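Curnari Brick Table Guide
Section 4: Sorting a small batch

I wrote this part after my second winter of sorting, so it's the bit I'd hand you first if you came over. We're working with a handful of bricks here. The big Bruster tub (mine holds 2000, and yes, it was full) gets its own section later on.

What you need: a clear table with good daylight, one open box, and a little patience.

Step 1. Tip out a small batch and spread it toward the middle of the table. Leave a bit of air between pieces so you can get a grip on each one. Don't worry about color yet!
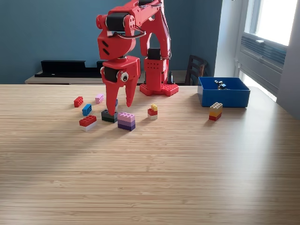 But doesn't it go faster if you sort by color from the start? Yupanqui asked me that, and I did try it for most of February. With a big pile, maybe. With a batch this size I just kept moving the same bricks twice.

Step 2. Look for anything still stuck together. Two-layer stacks are easy to miss when both colors are dark, so turn them toward the window and check the sides. Set the singles a little apart (I push mine to the left, you do you).

Note: pale colors show up differently depending on where the light falls. If you can't tell a pink from a lavender, slide it over to the brighter side of the table.
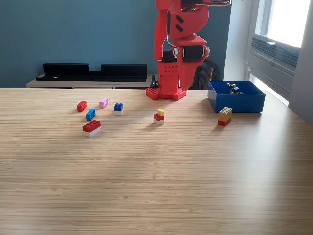
Fig. 2. Small batch on the wood table, pieces spread across the table.

Step 3. Decide what to do with the stacks. I leave them together until the very end, and then pull them apart over the box. If you're saving a color combination for a build, keep it whole.

Caution: no teeth, no kitchen knives. Use a brick separator, or wiggle one end up and then the other. I have a 2x4 with a chewed corner that I'm still mad about. 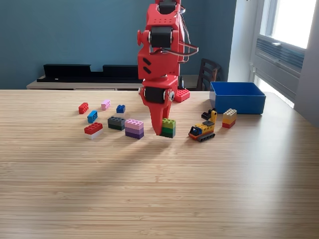

Grultness wrote in to say that tall stacks should come apart from the top down, one layer at a time, and I've switched to doing it that way. Fewer pieces shoot off under the couch.

Step 4. Put your box to one side of the batch, close enough to reach without leaning. An open one with straight sides works great. Move the pieces over one by one, biggest first if you like, and leave the little ones for last.

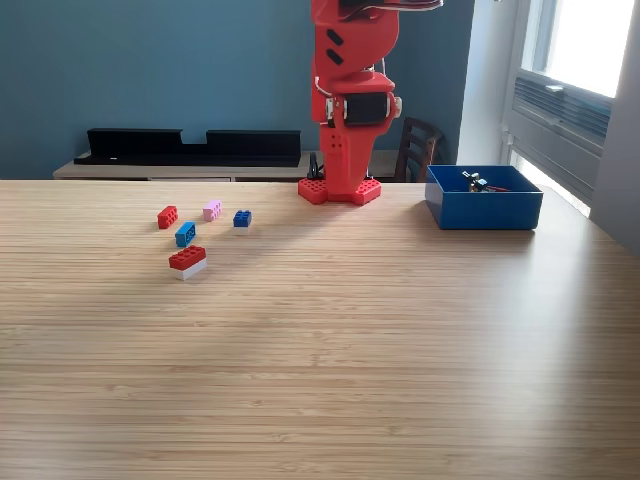

Step 5. Run your palm over the table and check the floor before you tip out the next batch. I do 16 batches in an evening if there's something good on the radio, then I quit, whatever's left in the tub.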